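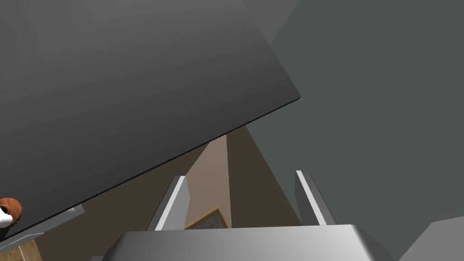
Updated 1/28/23 | Perkaro Support Documentation
2 comments | Share

Section 4. Filling and Purging the Heating Loop

This section applies to the Perkaro wall boiler with the Jonach filter housing. Complete Section 3 (Pipe Connections) before starting.

CAUTION: Disconnect power to the boiler at the service switch. Do not fill the loop with the burner enabled.

1. Close both isolation valves on the supply and return pipes.

2. Connect a garden hose to the lower drain port and run the other end to a floor drain.

3. Open the automatic air vent cap two full turns. Leave it open until step 8.

4. Open the fill valve slowly. Loop volume without radiators is roughly 2 gallons.

5. Let water run from the hose until no bubbles are seen, then close the drain port.

6. Open the return isolation valve, then the supply isolation valve. Purge each zone separately, starting with the lowest floor.

7. Close the fill valve when the gauge reads in the green band. Check all threaded joints for drips.

8. Tighten the air vent cap to finger tight, then back it off one quarter turn.

NOTE: If the loop contains a Varghese mixing valve, set it to the fully open position during the purge. Return it to the marked setting afterward.

NOTE: Boilers shipped before October use a brass filter screen. Later units use a stainless screen. The two are not interchangeable.

4.1 Filter service

Clean the screen after the first 200 hours of burner operation and every 2,000 hours after that. Replace the O-ring each time the housing is opened. Coat the new ring with silicone grease only.

Contact Perkaro Technical Support | Copyright Perkaro | Back to top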